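Come Spend a Saturday With Our Gripper Club (We Need People!)

2 min read

The Kistmont student robotics club is looking for 16 people to help with our spring project, and I'm the one who got talked into writing the ad, so hi!
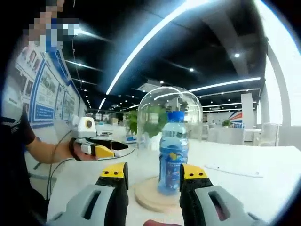
We call the project Tikent, and it's all about teaching an arm to handle ordinary stuff by collecting lots and lots of short recordings of people doing it with hand-held grippers. Since February we've saved 1,023 of them and we want 3,000 before the regional competition, which is a lot of picking things up and putting them down for a club our size. My wrists are tired!

You don't need to know any robotics. I joined because a friend promised snacks, and I still can't code very well. If you can squeeze a handle and follow a short task card (lift this, move that, put it back), you're in. Left-handed people, please please sign up, we're all righties and the data is getting lopsided.

The next session is Saturday, March 11, 2023, in the Kalow Room, doors open at 10. Expect to stay three hours with a long break in the middle. You get lunch and a $15 gift card, plus your name on our poster if you want it there. You do have to be 18 or older and sign a form, because the recordings get shared with the other teams in our league.

To grab a spot, email us with your name, which hand you use, and anything you can't eat. Bring a friend if you've got one who likes fiddly things. Closed-toe shoes, please!

Contact: Kistmont Robotics Club, Kalow Room | © 2023 | Back to top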